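Plamerstead Mending and Sewing Evenings
Progress report to the Van der Linden Fund, July 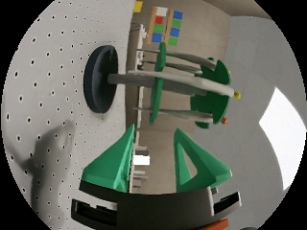
Dear Ailsa,

Thank you for your patience with this one. I know you asked for it at the end of last month, and I kept putting it off until the spring session was properly finished, which took longer than planned on account of the hall being closed for a new boiler. We are all done now, and I'm happy to say it has been a good few months, with a couple of bumps that I'll come to.

When we wrote to you last fall, the idea was to run a mending evening every Wednesday in Plamerstead and, if there was enough interest, to try the same thing over in Honoston. Plamerstead is well settled. We held 21 evenings, and the regulars have started arriving before the doors open so they can get the table near the window (the light there is lovely until almost eight at this time of year). People bring jeans, school coats, curtains, a great many zippers, and once a wedding dress from the sixties that needed letting out for a granddaughter. Raquel Bragança took that one home with her and worked on it over three weekends, and she won't hear of being paid for the extra hours, though I have tried.

Honoston has been slower. We only managed 2 evenings there, both in the library meeting room, and the second clashed with the high school concert. I still think it's worth another go. The people who did come were keen, and several of them asked whether we could teach darning from the very beginning, as they had never held a needle. Custódio Mendes has offered to lead a beginners' course in the fall, four weeks long, and I would like to use what is left of the travel money for that if you have no objection.

On the money side, the largest single cost was servicing the sewing machines, which came to $400 for the whole set. That was more than we had budgeted, but two of the older ones were skipping stitches badly and people were getting discouraged. Thread, needles and interfacing came to $200, a little under what we expected, thanks to a very generous box of odds and ends from the Woklow fabric store when they cleared out their back shelves. Eduardo has the receipts in order and will mail copies to your office with the signed form.

You asked in your last note whether people were learning to do their own repairs or just dropping things off. It's a fair question, and the answer is a mixture. Some of our older visitors have sore hands and would much sooner chat while one of us does the hem, and I don't have the heart to change that. But Wendelin Rüegg, who came in January with a torn jacket and a long face, now threads the overlock without help and has been showing the newer folks how to do it.

For the next stretch we'd like to keep the Wednesday evenings as they are, run the Honoston course, and replace the ironing board, which has developed a lean. I'd also love to put on a small show of finished work before the holidays, nothing fancy, with coffee and cake. You would be very welcome, and Raquel says to bring anything that needs a button.

With warm thanks from all of us,
The Plamerstead mending group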